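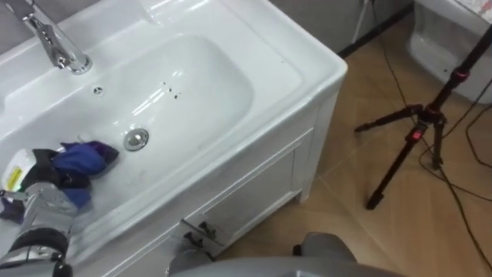

Herdale Home & Garden Club: Members' Forum
Board: Kitchens, bathrooms and laundry
Thread: Hard water, is a softener worth it for two people?

sidra_farooqui
Evening all. I've been meaning to ask this since we moved up to Herdale in April, and I keep putting it off because I suspect it's been asked before, so do point me at an old thread if there is one. We came from Skultach, where the water was so soft you could hardly rinse the soap off your hands, and we had no idea what we were in for. The kettle furred up in its first fortnight. My tea has a skin on it. The bathroom basin needs a wipe every evening if I want the tap to stay shiny, and my poor husband has been told off for leaving his shaving water to dry more times than is good for a marriage.

We've had one quote for a softener, 1,850 fitted, and I nearly fell off my chair. Do people with only two in the house find it worth having? Or do you all just live with it and buy a lot of vinegar?

Sidra

mossy_gate
Hello Sidra and welcome! We've had ours for 8 years and I'd sooner give up the dishwasher. Everything is easier, the towels are softer, the shower glass only wants doing when visitors are coming, and I use half the washing powder I used to. There's the salt to think of, mind. The blocks are heavy and we keep ours in the porch next to the wellies, where my grandson likes to sit on them. Ours cost a good deal less than your quote, so please get another before you sign anything.

Pennywort
I'm going to be the grump, sorry. We are also two people, and I did the sums when my sister had hers put in, and I couldn't make it pay. A bottle of white vinegar costs next to nothing. For taps I wrap a cloth soaked in half vinegar, half warm water round the base, leave it a quarter of an hour and rinse it off well. Don't go longer than that on chrome, and keep it off marble or any natural stone altogether. A dry cloth hung by the basin does more than anything you can buy. Thirty seconds after you've brushed your teeth and you never get the build-up in the first place.

mossy_gate
Thirty seconds every night for 8 years is a lot of wiping, Pennywort!

Pennywort
It's good for the shoulders.

old_tom_quince
I'd gently say you're both leaving out the boiler. You can wipe a tap but you can't wipe the inside of a heat exchanger. Ours went early and the chap who took it out showed me the scale in it, like the inside of a cave. That was 490 for the part alone, before his time. I can't swear the water was all of it, but it made up my mind. If you don't fancy a full softener, ask about a scale reducer on the pipe going into the boiler. They're much cheaper and there's no salt to lug about.

Pennywort
The reducers are a mixed bag, Tom. My sister's neighbour had one of the magnetic ones and could never tell whether it was doing anything at all.

old_tom_quince
Fair enough, I wouldn't bother with magnets either. I meant the cartridge sort. You do need to change the cartridge when it's due, and I write it on the kitchen calendar or I'd forget.

larkrise_jan
Can I put in a word about drinking water? When we had our softener fitted we kept the kitchen cold tap on the hard supply, and I'm so glad we did. We drink from that one, and the tea is no worse than it was. A good fitter will bring it up without being asked, and if yours doesn't, I'd wonder about him. Also, Sidra, see if you can hire first. Friends of ours in Quintana had one on monthly terms through Urent to see how they got on, and sent it back in the end because the cupboard was too small to open the lid properly. Measure your cupboard!

sidra_farooqui
What kind people you are. I've read all this out over supper. I've now had a second quote, which came in at just over 1,000 and includes leaving the kitchen tap alone (thank you Jan, I asked, and he said he always does). The cupboard under the stairs is being measured tomorrow, once we've moved the hoover and the Christmas things. In the meantime I've tried Pennywort's cloth round the tap and I'm rather taken with it, so we may end up doing nothing until winter. Tom, do you happen to remember which make of cartridge yours takes?

old_tom_quince
Not off the top of my head. It's behind the washing machine, so give me until the morning when I've got the torch and my knees are working.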